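How I fold a puffy jacket down small for the summer

Every June I have a go at the coat cupboard, and every June it's the down jackets that beat me. They take up a ridiculous amount of room for something that weighs next to nothing! I used to shove mine in a carrier bag and sit on it. Please don't do that, it came out looking like a squashed pillow.

You'll need a bed or a big table, and a cotton bag with a drawstring (mine's a Pellico one, but an old pillowcase does the job). Empty the pockets first. I found 2 bus tickets and a very old mint in mine.

Do up the zip, lay the jacket face down and smooth it out with your hands. Fold both sleeves across the back so they overlap, tuck the hood in if you've got one, then start from the bottom hem and press the air out as you go. Slow pressing works much better than thumping it. If it all bunches up in the middle, just pull it out flat and start again, no harm done.
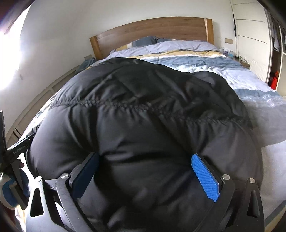

Black puffy jacket on the stripy duvet, still plenty of air to squeeze out.

Once it's gone fairly flat, fold it in half lengthways and roll from the bottom towards the collar, leaning on it with your forearm (I end up with one knee on the bed as well). Slide it into the bag collar last and pull the string, but leave a bit of give. Down likes to breathe, and I've gone right off those vacuum bags after my Britano coat stayed lumpy until Christmas.

Make sure it's clean and bone dry before any of this. If you've just washed it, give it another day on the airer, even if it feels fine on the outside.

When it gets cold again, shake it hard, hang it up overnight and pat out any clumps in the morning. Mine takes 9 or so good shakes and then it's ready for the school run.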